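Gripper pads not lining up after swapping the right finger

Asked by Ilango Raju

Cell 4, folding dark cloth on a white table. I changed the right finger in October and the fabric now slips about once every 17 picks. Wrist camera shots with the pads close together:
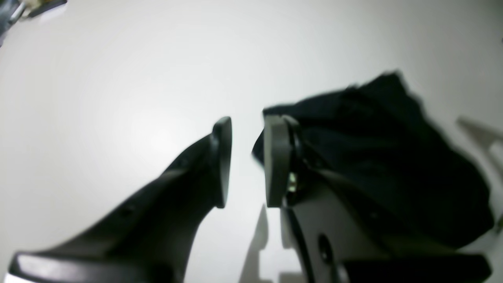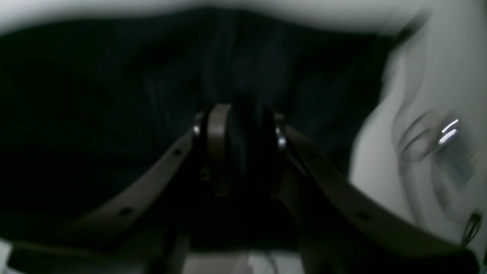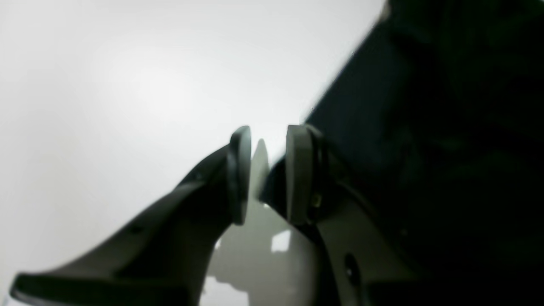

1 min read

Do I re-zero the gripper or shim the pad?

2 answers

Kirsten Oddsson
Re-zero first. Power down, back off the fastener at the right pad, seat the pad flush, tighten, then home with nothing between the fingers. Run the close test a few times before you put cloth back on the table. If one pad still sits higher, swap the pad. I would not shim it. Ours needed homing again after 223 cycles and has been fine since.

Bujar Ionescu
same thing here, was the pads. wiped them with alcohol and it went away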